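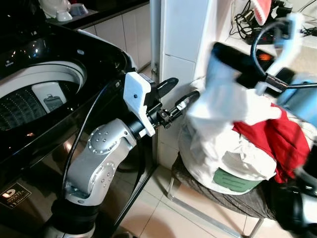
4.2 Collecting the laundry demonstrations

The loading task was taught entirely by remote control. The operator sat at the Cumix console with one hand on each leader handle, and the two arms followed. We had tried guiding the arms by hand in June, at the Plondum site, but with two arms and soft cloth it took two people, and their own hands kept getting into the head camera's view. Hand guiding was kept only for setting the rest pose.

Each demonstration starts with the laundry in a heap on a low seat beside a top-loading washing machine with its lid open. The operator has to grasp one piece, lift it clear of the rest, carry it over the rim and let go. The episode ends when both arms are back at the rest pose. We did not tell operators which arm to use. Most took the piece with the arm on the laundry side and used the other to hold back whatever came up with it.

The clothes were mainly white, and this made the task harder than we had planned for. White on white gives the operator few edges to aim at, and folds in one piece are easily taken for the border between two. A red garment is much easier to pick out, and operators tended to deal with it first if it lay on top. To stop the policy from learning colour as a cue for order, we rebuilt the heap by hand before every episode and changed which pieces were uppermost.

Three camera views were shown on the console, one from the head and one from each wrist. The head view was used for moving between the laundry and the drum. Close to the cloth the operators changed over to the wrist views, where the gap between the fingers can be seen directly (Figure 4).

Figure 4. Wrist camera view over the laundry. The fingers of the near gripper are at the bottom; the other arm comes in from the right, with a finger touching the white cloth.
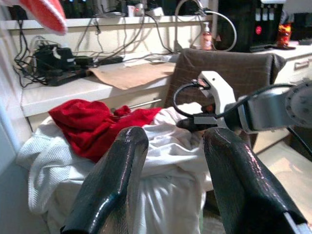 One operator told us that the wrist view was good for closing on a fold but poor for judging how deep the fingers had gone, and that she had learned to stop early, pinch, lift a little and look again. The others worked in much the same way. The console gives no force feedback, so a grasp that has caught two pieces feels the same as a grasp that has caught one. Lifting slowly was the only check they had.

We left these short test lifts in the data. An earlier set, recorded at Prekalville, had been trimmed to remove pauses and second attempts, and the policy trained on it closed the gripper once and carried on whether or not it held anything. Dropped pieces were also kept, provided the operator picked them up again within the same episode.

The position of the idle arm needed a written rule. Left to themselves, operators parked it wherever it had last been useful, often low in front of the washing machine, where the other arm then had to go round it. 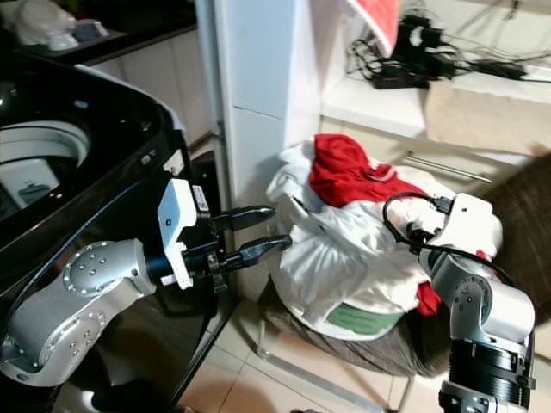
We therefore asked them to draw the idle arm back before starting any carry towards the drum — a small change, but one that cut down the number of episodes stopped by the collision guard. Both grippers could still be at the heap together during the grasp.

Five operators took part. Each had 20 minutes of practice, which was not recorded. Episodes longer than 2,000 control steps were discarded, as were those in which a cable caught on the cloth. The final set holds 762 demonstrations and was frozen on 2021-01-23. All the training runs in Section 5 use this version, with the joint positions of both arms, the gripper openings and the three camera streams stored at the same rate.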